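The founder of Drotstead has agreed to talk to me on one condition, that I don't call it a tour company. It sells trips. You pay, you get on a bus with other people who paid, and someone tells you when to get off. I asked what he would call it.

"A slow travel studio," he said.

I have been on a lot of buses and I wasn't sold. But Drotstead's spring route, which spends 17 days going from one small river town to the next and ends at a place called Firmont, has been filling up since April, and I wanted to know what people think they're buying for $2643, flights not included.

"Time," he said. "You go to a capital for a weekend and you come home with the same photos as everybody else. We give you a town with one bakery and we leave you there for three nights."

And if it rains for three nights?

"Then you have had three nights of rain in a real place."

I pointed out that capitals are real places too, and that people live in them. He laughed and said he got that a lot. He grew up in one and couldn't wait to leave.

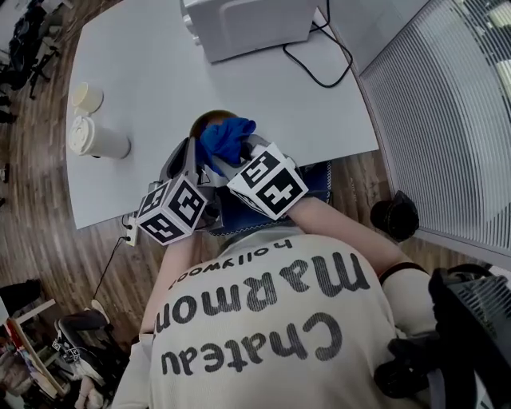 We moved on to the question of what happens to a town with one bakery when a bus shows up every other week. He had clearly been asked before. The company caps its groups, he told me, and in Watorix, the stop everyone raves about, it asks guests to eat breakfast in two shifts. "The bakery sells more than 80 extra rolls on a morning when we're in town. They're happy."

Did he ask the people in line behind your guests?

"I asked the baker."

Fair enough, but the baker is the one person in Watorix sure to be pleased. I said so, and there was a pause – a long one – before he admitted that a few letters had come in about the parking. The bus now stops outside the old wall and everyone walks in with their bags. "Some guests complain. It's uphill."

He is more convincing on the small stuff. He knows which ferry has no shade and which guesthouse turns the heat off at 9 p.m., and he puts both in the booklet. He also reads every feedback form himself. On last season's forms, 94 percent of guests said they would travel with Drotstead again. I asked how many have.

"It's early," he said. "People don't take a trip like this every year."

So we don't know?

"We don't know yet. Ask me next spring."

I asked him where he goes on his own vacations. He looked a little embarrassed. "The beach, mostly. A big hotel. My kids like the pool."

The next departure still has places, and the booklet is free if you write and ask for it. Read the page about the ferry first.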